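Ticket 298
Opened: 23/07/2024
Opened by: Bo-ram Wi
Assigned to: Teguh Wibisono
Category: Rooms / Bedding
Status: Open, waiting on parts

Problem
Duvet in room 7 slides inside its cover. By morning the filling is down at the foot end and the top third of the cover is flat. Guest mentioned it at checkout, and the guest before that did too. Cover is the white Oltier with the tone-on-tone stripe.

Teguh Wibisono
Went up and took the cover off. Two of the four corner ties are gone and a third is hanging by a thread. The duvet itself has loops on all corners and they are fine. Retied what was left, shook it out from the head end and made the bed again with the top edge folded back.

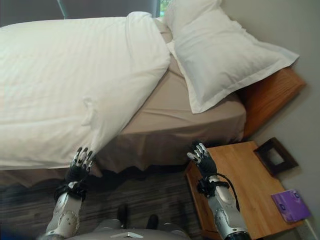
The fold helps a little because it puts some weight at the top, but it won't hold overnight with one good tie. Also checked the label in case we had a size mix-up. Duvet and cover match.

Bo-ram Wi
Could it be the wash? We moved the covers to the 30 minute program in November.

Teguh Wibisono
Don't think so. The stitching on the ties is short, and the covers from the older batch went through the same program with no trouble.

Ikhsan Nugroho
Room 122 has the same batch. Checked it — one tie missing, others loose.

Teguh Wibisono
Ordered cotton tape from Nijs. Will sew new ties on both covers when it comes in. Until then use the spare covers from the second floor closet. Pillowcases and bed skirt stay as they are.

Bo-ram Wi
Spare is on in 7. Leaving this open for 122.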